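Skunell 碗与蛋 桌面小物数据卡

README，先写这么多，后面想到再补。上次更新是 November，那以后改的主要是词表和目录名。

是什么

一套讲厨房桌面小东西的片段。主角是碗和蛋形的东西，配角是透明塑料盒、杯垫、抹布、小碟子。动作都很日常：放进碗里，从碗里拿出来，把碗挪开一点，把盒子推到旁边，收桌子。没有开火，没有刀，没有做熟的菜。想找做饭流程的别下这个，去看隔壁 Illey 那套，那边有锅有灶。

总共 1,445 段。分成 7 个活动文件夹，器皿大类 6 个。标注文件 2 份，一份记物件，一份记动作，用片段编号对上就行。

为什么做

Ibrahim 厨房那边要整理器皿清单，原来只有一张表，写着“白碗 若干”，没法用。同一个白碗，空着、装着东西、倒扣着、叠在别的碗下面，看起来差得很远，表里全是一行。所以干脆把桌面上的状态也收进来。做着做着发现蛋形的东西最麻烦，于是越收越多，就成了现在这个偏心的样子。别指望各类平均。

文件夹

放入
蛋形物放进碗、碟、盒。量最大。放到一半停住的也归这里，不单开一类。

取出
反过来。注意有几段是拿出来又放回去，按最后的位置归，备注里写了“反复”。

挪碗
碗在桌上平移，里面有没有东西都算。转一下不挪位置的不算，去“其他”找。

叠放
碗叠碗，碟叠碟。碗底下垫杯垫也放这儿了，当时图省事。

推盒
透明塑料盒为主。难看清，后面有一节单独讲。

收桌
把桌面清出来，抹布出场的基本都在这里。片段偏长。

其他
装不进上面的。不建议拿来直接用，先翻一遍在说。

器皿大类

碗、碟、杯、盒、垫、罐。就这些。“盆”并进碗了，Nneka 不同意，但词表已经发出去了，下一版再吵。罐很少，做统计的时候留意，容易被别的类盖过去。

蛋形物不算器皿，单列一栏叫 content。真鸡蛋、煮好的蛋、木头的、塑料的，光看表面很多时候分不出来，所以标注里一律写“蛋形物”。材质那栏允许空着，空着就是不知道，不要自己补。以前有人按颜色猜，白的全填鸡蛋，后来全部退回来重做，浪费了一整个 Wednesday。

标注怎么写

物件那份，每行一个物件：编号，大类，颜色，材质，位置词，备注。

颜色用最普通的说法。白、米、黄、棕、黑、透明。不要写“奶油白”“象牙色”，写了也会被合并成白。

材质能看出来才填。浅色木头桌面写“浅木”，别写具体木种。塑料可以写塑料。白碗亮亮的，想写陶瓷？没把握就空着。

位置词用：里、上、旁、下、半入。“半入”是专门给放了一半的情况，东西一部分在碗沿上面，一部分被碗壁挡住。这个词一开始没有，大家有的写里有的写上，对不上，后来补的。旧片段已经重新过了一遍，如果还看到前后不一致的，麻烦告诉我编号。

动作那份，每行一个动作：编号，开始，结束，动词，对象，去处。动词只用词表里有的。没有去处就写横杠，别留空格，Vernix 读到空格会把后面的列往前挪，非常难查。

边界怎么切：物件离开原来位置算开始，停稳算结束。碰一下没动，不切。桌子晃也不切。停稳这事有争议，蛋形的东西放进碗里会滚，滚完才算停。滚得久的备注写“滚”。

几个经常问到的

碗里发黄的那一块要不要标？不标。浅木桌面会映到白碗里，内壁看着发黄发米色，有时候也可能真有一点液体。分不清的备注写“内壁偏暖”，content 栏只填确定有的东西。别填蛋液，真的，别填。

透明盒子看不清怎么办？有一点边、有一点反光，能确定是透明塑料的，就标，可见度填低。只觉得那里好像有东西，不标。推盒文件夹里可见度低的占了不少，按可见度筛完再用，会轻松很多。

碗只露出一部分算不算？算。露多少都算，只要能认出是碗。认不出是碗还是碟，大类写“碗或碟”，词表允许这个写法，统计脚本会单独拎出来。

一堆碗叠在一起，标几个？看得见碗沿的才标，底下猜的不标。

抹布盖住的东西？不标。掀开以后才标。

颜色受灯影响？按常识写，不按屏幕上的数值写。白碗在暗处发灰，还是写白。这条有人改过来改过去，以这里为准。

已知毛病

放入太多，取出太少。拿去训练动词的话，两边要自己配平。

白碗太多。彩色碗几乎都在叠放里，拿颜色当线索会学歪。

蛋形物和白碗颜色接近，边缘在亮处容易糊到一起，框会画大。复查过一轮，框大的改了一批，没改完。“半入”那些尤其要看。

桌面只有浅木一种。换到深色桌子或者带格子的桌布上能不能用，没试过，别来问我为什么不行。

背景有的很暗，有的很亮，没有统一处理。

备注栏是自由文字，中英文混着，有错别字，有一两句抱怨。看得懂就行，不打算清。

叠放里面有几段编号重了，后缀加了 b。排序的时候 b 会跑到最后面去，不是丢了。

不适合拿来干什么

不适合认食材。看前面，蛋形物就是蛋形物。
不适合估重量、估容量，我们没量过任何一个碗。
不适合判断干净不干净。收桌那一类里的抹布擦没擦到位，没有标，也不打算标。
不适合当餐具商品目录用，没有品牌没有型号。

怎么用

先读物件那份，按大类和可见度筛。再拿编号去动作那份里取。反过来也行，就是慢。

只想看碗和蛋：大类选碗，content 选蛋形物，位置词选“里”和“半入”，出来的就是这套东西里最值得看的部分。建议新来的都从这里看起，看完再去读词表，顺序倒过来的话词表读着很枯燥，读不进去。

划分训练和测试的时候按桌面布置来分，不要随机抽。同一次布置里碗的位置几乎不变，随机抽等于漏题。布置编号在物件那份最后一列，列名叫 layout，早先的版本叫 table，脚本两个都认。

改动记录

加位置词“半入”。
“盆”并入碗。
材质允许为空。
列名 table 改 layout。
删掉重复的收桌片段，保留长的那个。
修了横杠和空格的问题，应该修好了。

待办

补取出。补罐。深色桌面借到就拍。
词表英文版还差动词部分。
把“碗或碟”那批再看一遍，有些放慢了看其实认的出来。
和 Illey 对一下大类名称，他们的“容器”包着我们的碗和盒，合并之前得先拆。

引用写 Skunell 碗与蛋 就行，不用写版本号，目前也只有这一个目录在对外。

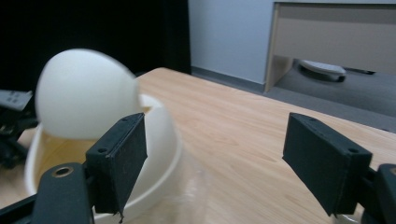 Nneka Osagie
数据整理 / 词表维护

白碗，浅木桌面，蛋形物下半截在碗沿以下，位置词填“半入”。碗内壁偏暖，备注照写。右边的透明塑料盒很淡，可见度填低。

词表有意见、编号有错，直接在仓库里提，标题带上文件夹名和片段编号。只写“碗那个不对”的我找不到是哪个。下午回得快一点，上午一般在过新片段。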